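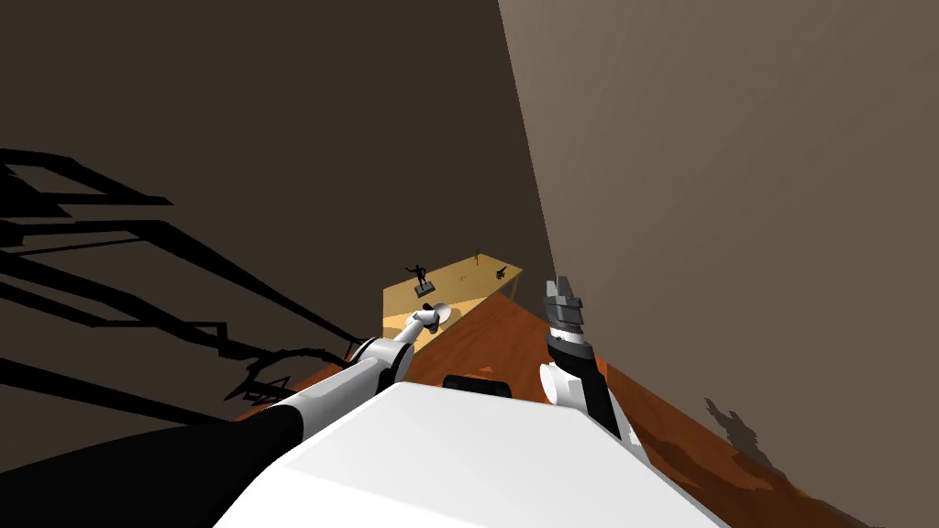

Progress report to Hallham, 10/15/26
Member directory and privacy settings, Grudine website

Work since the May report has gone mostly to plan. The new directory is live for all 300 members. Log-ins now run through Pravbridge, and the old password list has been deleted.

Renewal reminders are sent automatically at 60 days and again at 14 days. Members can turn off the first one but not the second.

The email archive is behind. We moved 200 threads across by hand before finding that attachments over the size limit were dropped. Mansour has supplied a fix and we are redoing those threads now. No messages were lost from the original archive.

Two items are still open. The search page is slow on phones, and the French version of the help pages hasn't been started. We'd like to move the unspent training money to translation and need your approval for that.

Spending is within budget. The hosting invoice is attached, along with the updated work plan.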